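4.2 Rehearsal in simulation and the changed role of the bench staff

The second site, operated by Vedier, prepares fitted cabinets for delivery. Before the study began, each unit was lifted from the bench by hand, checked on all faces and passed to packing. The arm now does the lifting. The staff who used to do it set up the task, watch the first cycles and deal with the units the arm refuses. All 15 members of the bench team took part in the study, which ran on 2 shifts until the end of June.

Setting up is done in Endalel, a simulator supplied with the control software. An operator places a model of the unit on a model of the support, chooses an approach and runs it before anything moves on the shop floor. The models are plain. Shape and position are kept, while lighting and surface finish are reduced to what the planner needs. Figure 4 shows a view from the wrist of the simulated arm, with the fingers apart and nothing held between them. 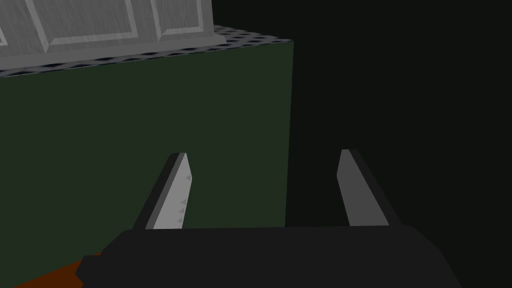
Figure 4. Simulated wrist view. A grey panelled unit stands on a dark green block with a patterned top; the left finger of the gripper is visible in front of the block.

Stelmakh objected at the first review that a rehearsal of this sort tells the operator where the fingers will go and very little about the weight of the unit, and that weight was what the bench team had always judged first. The objection was repeated in several of the later interviews. One operator had continued to lift a corner of each new model by hand before opening the simulator, although the written procedure does not ask for it. The procedure was changed during the study to allow this check, and the time it takes is now counted as part of setting up.

Two effects on the work were recorded. The first concerns when decisions are made. Under manual handling, a worker could change grip during the lift. With the arm, the grip is chosen in advance, often by a person on the earlier shift, and the worker present at the time of a refusal may not know why it was chosen. The log kept by Endalel stores the chosen approach but has no field for the reason. Staff at the Ollum site, described in Section 4.1, met the same problem and kept a paper notebook beside the terminal.

The second effect concerns skill. Operators were required to complete 200 simulated runs before working without supervision. Most described the early runs as useful and the later ones as tedious, chiefly for the reason that the supplied set of units was small and the same placements came round again. Those with long experience at the bench asked for damaged or badly stacked units to be added to the set. The supplier had not done so when data collection ended, and the bearing of this on refusal rates is taken up in Section 5.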